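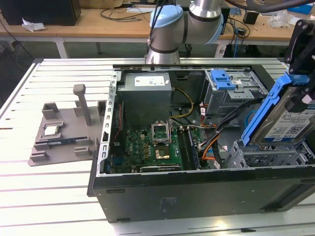 Desktop Teardown and Refit — Bench Inspection Checklist
Estby workshop, Bench 7
Inspector: Rocío Cuevas
Second reader: Rawiri Harawira
Date: 11 September 2025
Ratings: OK / Attention / Fail / N/A

Section A. Power and static

A1. Mains cord disconnected and removed from bench: OK
A2. Power button held after disconnection to drain residual charge: OK
Comment: Done by Ocampo before the side panel came off.
A3. Power supply housing closed, screws in place, label legible: OK
Comment: The housing is not to be opened at this bench under any circumstances. Faulty units go to Dranumham sealed.
A4. Bench ground checked with meter: OK
A5. Wrist strap tested at start of shift: Attention
Comment: Strap passed. The test log had no entry for the previous shift. Raised with Quezada.

Section B. Work surface and chassis

B1. Tower lies flat on its side and does not rock: OK
B2. Slots in the aluminum table clear of screws and metal chips: Attention
Comment: 2 case screws recovered from the slots near the rear leg. Use the magnetic dish. A screw in a slot can short a board laid directly on the table.
B3. Exposed sheet metal edges checked for burrs: OK
Comment: Slight roughness on one drive bay corner, dressed with a file before work resumed. Cut-resistant gloves remain optional for board work and required for cage removal.
B4. Side panel stored away from the walkway: OK

Section C. Socket, processor and memory

C1. Retention lever and bracket fully raised before the processor is lifted or seated: OK
C2. Contact field inspected under magnifier: OK
Comment: No bent contacts. No debris.
C3. Socket left uncovered no longer than the task requires: Attention
Comment: Fit the plastic cover if work stops for any reason, including lunch. Covers are in the second drawer.
C4. Processor and memory module kept in the fixture when out of the board: OK
Comment: Neither part goes down on bare aluminum. Fixture recess wiped out before use.
C5. Old thermal compound removed with lint-free wipe: OK
C6. Memory slots free of dust: OK

Section D. Drives

D1. Drive supported until fully clear of the bay or fully seated: OK
D2. Caddy latches intact, no cracked plastic: OK
D3. Drive label readable and serial entered on the job sheet: Fail
Comment: Serial missing from the sheet at time of inspection. Ventura entered it before sign-off. The item stays marked Fail for this visit.
D4. Optical drive release latch moves freely: OK
D5. Bay ventilation grilles clear: OK

Section E. Cabling

E1. Insulation undamaged on all visible runs: OK
E2. Cables kept clear of the drive path: Attention
Comment: The bundle on the drive bay side is untidy and should be tied back before a caddy is inserted. A trapped data cable may still test good and fail later.
E3. No cable resting on the socket: OK
E4. Unused power connectors secured: N/A
Comment: Check at closing.

Actions

1. Complete strap log every shift — Quezada.
2. Move magnetic dish to the front of Bench 7 — Ocampo.
3. Add serial number line to the top of the job sheet — Ventura.
4. Reusable ties to be stocked at the bench, one pack of 100 — Harawira.

Item 3 was also open in the August inspection.

Bench released for work with actions outstanding. Signed, R. Cuevas.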